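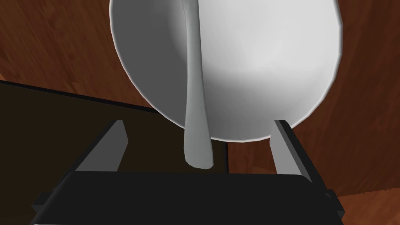

Kitchen pick-up work first, that's where most of the money went this quarter. Bowls OK now in sim, spoons not OK. 368 runs on the utensil set since the February report, 136 of them finished without a reset. The spoon problem is mostly the approach. Fingers wide open either side of the handle, tip hanging in the gap, nothing touched yet - that part we can get to nearly every time. Closing on it is where it goes wrong. Handle is white, bowl right behind it is white, and the depth estimate slides from one to the other. Vikas tried a darker bowl and it helped, but nobody is going to buy new bowls for a robot so we put the white one back.

Wunau asked in the last call for a straight answer on whether a machine can clear a kitchen yet. No. It can do parts of it. Lifting one bowl off a table, yes, fairly dependable. Bowl plus spoon, sometimes. A full sink, we have not tried and wont this year on the current budget.

Counter tidying. Started late, Bimla was out and the Filtport license took longer to renew than planned. Running now. Task is to pick up flat things and stand them somewhere else, and flat things are hard. A person slides a nail under the edge or drags the thing to the end of the counter. The gripper has no nail. Deepak has the dragging move working on large items, 55 clean tries logged, small ones still skid off.

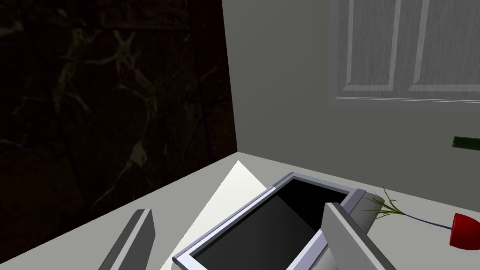

Shiny surfaces are the other headache. Dark glass gives the planner bad edges and it goes in too steep or off to one side. Fix is half written, Santosh has it. Expect numbers in the next report, I dont want to quote early ones and take them back.

Shop floor side (Kaushik): shelf restocking trial still on paper. They sent the list of 1017 stock items, we cut it down to boxes and cans only. No bags, no produce. Site visit moved twice - their end, not ours. Need a date from them or the travel line goes unspent.

Real arm: not started on chores. All results in this report are simulation and should be read that way. Plan is to move the bowl task over first and leave spoons until the grasp rate comes up.

Spend is on plan apart from compute, which is over. Too many repeat runs on the utensil set, my fault, I left the batch size to high over a long weekend. Capped now.

Need from Fostis:
- OK to move the unspent travel money into compute
- decision on the second gripper, quote runs out soon
- a contact at Kaushik who picks up the phone

Hemant Srivastava
20/05/2022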